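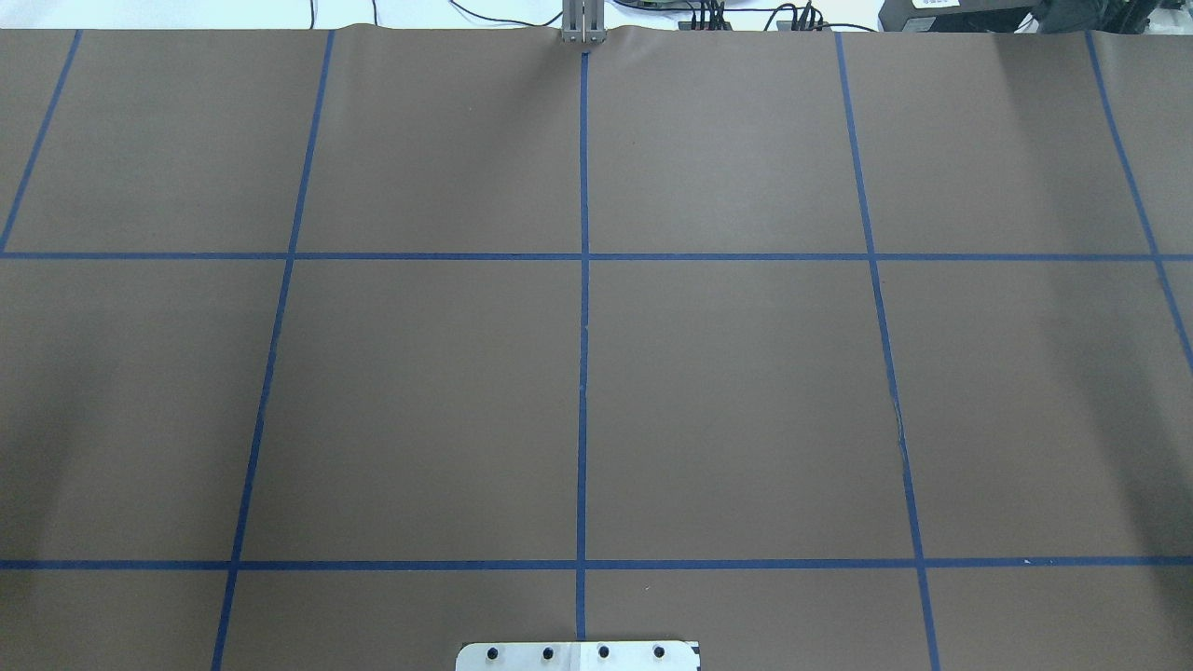

Blue tape on brown paper makes a grid. Every crossing point belongs to one line going up and one line going across.

What Is a Grid?

A grid is a set of straight lines that cross each other. Some of the lines go up and down. The others go from side to side. Between the lines are spaces called cells.

You see grids all the time. A checkerboard is a grid. So is a calendar page, a sheet of graph paper and the window screen that keeps flies out in August. Many cities are laid out as grids too, with streets for the lines and blocks of houses for the cells.

What is a grid for?

A grid helps you say where something is. Suppose you drop a button on a big sheet of plain paper and want to tell a friend on the phone where it landed. You could say "sort of in the middle, but a bit to the left." Your friend would have to guess. If the paper has a grid on it, you can say "second column, bottom row." Now your friend knows which cell to look in.

Columns and rows

A column is a line of cells that goes up and down, like a column holding up a roof. A row is a line of cells that goes from side to side, like a row of seats at the movies.

On a map, the columns often have letters and the rows have numbers. A cell called C2 is in column C and row 2. The town map of Treltitz uses letters and numbers this way. The swimming pool is in C2 and the library is in B9, so you can find both without reading every street name.

Why do some lines look slanted?

Look at the tape going up and down in the picture. The middle strip looks straight, but the strips on either side lean outward as they come toward you. This is called perspective. Things that are farther away look smaller, and so do the gaps between them. The gaps at the far side of the paper look narrow and the gaps at the near side look wide. Railroad tracks do the same thing. They seem to get closer together in the distance, but the train still fits.

If you look at a grid from straight above, the slant goes away.

Make your own grid

You will need a large sheet of brown paper, a roll of masking tape, a ruler and a pencil. Ask before you use the kitchen table.

Lay the paper flat and tape down the corners. Make small pencil marks along the top edge, leaving the same distance between one mark and the next. Do the same along the bottom edge. Run a strip of tape from each top mark to the bottom mark that matches it. Pull the tape tight before you press it down - loose tape makes a wavy line. Then mark the left and right edges and add the strips that go across.

A game to play on it

Momenora is a game for two players. One player looks away. The other puts a coin in one cell and covers every cell with a paper cup. The first player turns around and calls out a column and a row, and that cup is lifted. If the coin isn't there, the hider says "warmer" or "colder" after each new try. When the coin is found, trade places.

Words to know

Cell: one of the spaces in a grid.
Column: cells in a line going up and down.
Row: cells in a line going from side to side.
Parallel: lines that stay the same distance apart and never meet.
Perspective: the way things look smaller when they are farther away.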